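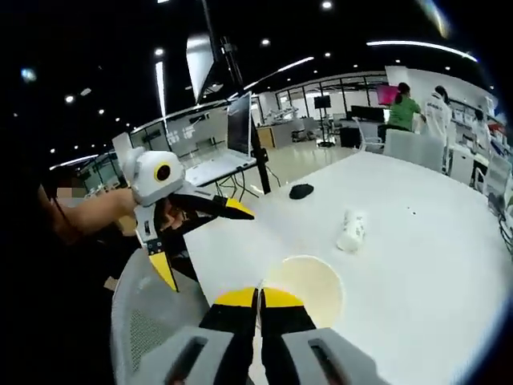
Luseck H2 hand-held gripper pair

Two-handed demonstration kit for table-top work. Sold as a pair, left and right, ready to use out of the case. Cups, bowls, the usual desk clutter.

In stock -- ships from our Drerwood warehouse, orders in before 4 pm go same day.

What you get
Two grippers, light housings, yellow fingertips fitted
4 spare fingertips
Charging lead and hard case
Printed quick start sheet (full manual is a download)

Specs
Weight 400 g per gripper, without lead
Max jaw opening 121 mm
Length 272 mm, tip to back of grip
Fingertips: yellow, screw-on, small hex key supplied

Notes before you order
Tips are a wear part. Swap them when they go shiny. Replacement packs are listed seperately under Abernathy spares, same thread, same colour.
Old Briturska tips do NOT fit. We get asked this a lot. The thread is diffrent, please don't force them.
Jaws work independently left to right so you can hold with one and pick with the other. Open and close is by finger pull, no motor in the grip.
Left-handed users -- no changes needed, just swap the pair over in settings.

Not included: table, stand, laptop, software licence. Licence is per pair, ask for a quote if you need more than one.

Lead time on sets of ten or more is longer, currently into December. Education pricing on request.

Returns within the month, unused tips only.

Questions or a demo slot: ask for Paloma Haddad on the sales desk, mornings best.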